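Fotinia (folding kit)

Fotinia is a two-armed folding kit sold by Younis, a small automation firm in Posau. It comes as a pair of arms, a pair of two-finger grippers, a control box and a subscription to the folding software. I've been looking after this page since the second version came out, and I use the kit myself, so forgive me if it wanders a bit!

History

The first Fotinia was a one-armed thing meant for hand towels. It did those well enough, but hotels kept asking about shirts, and one arm is hopeless with a shirt (try it with a hand in your pocket). Younis brought out the two-armed kit the following June, and most of the early orders came through the dealer in Guvurport, which still does the repairs.

What you get

The standard kit covers 9 garment types, with T-shirts, pillowcases and aprons the ones people seem to buy it for. You can teach it more. A new garment needs 192 practice folds, done by guiding the arms by hand, and I'd set aside a good weekend for that, plus a lot of tea. The grippers are held on with ordinary screws, so changing a worn finger is a job for the kitchen table. Support is by email and they're quick, though the printed manual is still the old one with the towel pictures in it.

In use

You lay the garment on any flat table that both arms can reach. I like a pale top with a strong-coloured shirt, as the software finds the edges faster that way. The arms work from the near side, one gripper to each front corner, and the fold settings can be changed between items.

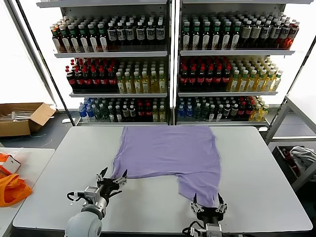

Fotinia at work on a lavender T-shirt, left gripper at the front corner.

Thin cotton is its best fabric by a mile. Anything slippery tends to slide out of the fingers, and buttons confuse it no end. My own kit gets through 20 shirts before I feel like checking on it, which suits me fine.

Versions

Version 5 of the software is the current one. It added long sleeves, and older kits can have it too if the control box is sent back to Guvurport first.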